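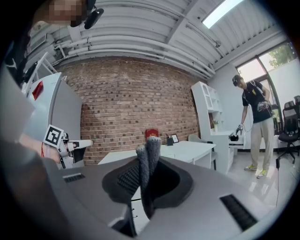 24th March
Posted by the Flendstead demo group

Minutes, hand demo meeting, Flendstead. Started late, projector again. Clundutness dialed in, sound poor for the first item so some of their points are missing. Shout if yours is one.

1. Last minutes
Agreed. One fix – the January action on spare cables was ours, Clundutness had no part in it. Done anyway.

2. Where we are with demos
229 good demos of the Kazemi task in Iment. Target is still 500. Good means start and end both clear, track holds all the way through, no dropped item in the middle. Rejects kept in a seperate folder, please don't delete them, Clundutness wants to look at why they failed.

Pace discussed. People get faster after lunch and then sloppier. Suggestion to swap operators every 8 demos. Some grumbling about the setup time each swap costs. Try it till next meeting, then see.

3. Hand-held versus remote control
Long one. Clundutness still driving the arm remotely for the same task. Their demos are clean, and the arm can always repeat the motion, seeing as the arm made it. Slow though, and operators get stiff and over-careful, lots of stopping mid-air. Ours by hand are quicker and look more natural, but people twist their wrists in ways the arm won't follow. Iment flags the worst of it. Doesn't catch everything.

Agreed: carry on with both. Same task, same start layout, compare after training. No mixing of the two sets before then. Clundutness to send their start layout as a drawing, the verbal description last time was no use to anyone.

4. Finger pads
Two kinds on the grippers at the moment, the gray knitted ones and the black V-shaped ones with ribbing. Not agreed which is better. Knit is kinder to small smooth things, some say it drags on paper. The V holds round items well and is fussy on flat ones.
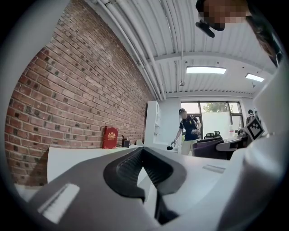

Main thing is that whichever pad goes on has to be written in the log. A batch of 4 went in with the pad field blank and we can't use them. Iment will let you save with it blank. Asked for that to be changed, no date from them yet.

Also – check pads are seated before starting.

5. Markers
Tags need to be flat and clean. Thumbs keep going over the corner of the one on the gripper and the track jumps. Hold further back. Glare from the window side discussed, blinds proposed, parked for cost.

Loose tags on the desks: leave them where they are during a session. If one gets knocked, stop, say so, re-run the calibration. Don't nudge it back by eye.

6. Working two or more at once
OK in principle. Keep elbows apart. Watch trailing cables on the floor by the chairs, tuck them before you start walking about with a gripper. Question whether other people moving in view spoils the training. Clundutness thinks it helps, Flendstead side not sure. Left open.

Personal stuff can stay on the desks. Somebody asked. Leave it alone mid-session is all.

7. New operators
Practice sheet too long, wants cutting to one page. First few demos by anyone new to be watched on playback the same day, with them in the room. Close the jaws slow, open them fully at the end – half-open endings are still our most common reject. Rest when your hand aches, the grippers get heavy by the end of a session.

8. AOB
Log password changed, ask at the desk. Kazemi visit still on, time to be confirmed. Would like some playback ready to show them.

Actions
– Flendstead: operator swap trial, one-page sheet, chase Iment on the pad field
– Clundutness: start layout drawing, go through rejects
– All: log the pad!!

Next meeting when the swap trial has somthing to show.

Comments

guest: Item 3, can we note that Clundutness asked for the wrist limits to go on the practice sheet? Think that got lost in the bad sound.

Flendstead desk: Yes, sorry, it'll go on.

night shift: Where is the rejects folder? Only seeing the good ones in Iment.

Flendstead desk: Shared drive, same name as the task. You might need access, email us.

guest: knit does drag on paper. Tried it again this morning.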